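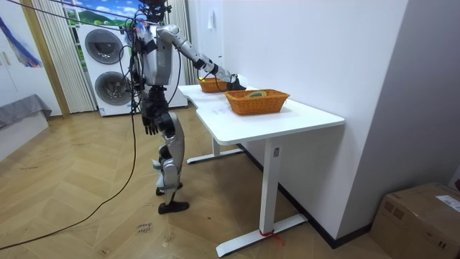 I went along to the sorting table at Vallell this morning mostly for the coffee, and I ended up staying for the whole thing. They're getting ready for the open day on 30th April, and the question of the hour was which basket gets what.

You'd think that would be quick! There are two baskets on the white desk by the wall, and deciding what goes in them took Nusrat Bepari and me most of a pot of coffee. Nusrat wanted everything labeled by hand (no printed cards, she was very firm about it), so out came the black marker and a stack of plain paper. I kind of love the result. It looks like somebody's kitchen instead of a store.

The open day starts at 11 in the main room, the one with the herringbone floor, and they've got space for 100 people. If you came in August you'll know it gets warm in there, so dress light.

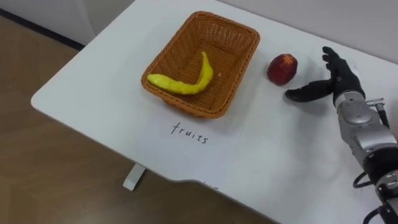 *By Gemma Serra*

The fruits basket got its label first, lowercase and a little bit tilted, and I'm told it's staying that way. It's a nice shallow wicker one with a braided rim, so even small kids should be able to see what's in it. There was one yellow piece inside and a round red one next to it on the table, peach or nectarine, I didn't get close enough to say.

Cayetano Cifuentes is bringing more fruit on the day and says he'll take requests, within reason. I asked for plums. If you have a spare basket at home, wicker if possible, drop it off at the front desk before 4 and put your name on the bottom so it finds its way back to you.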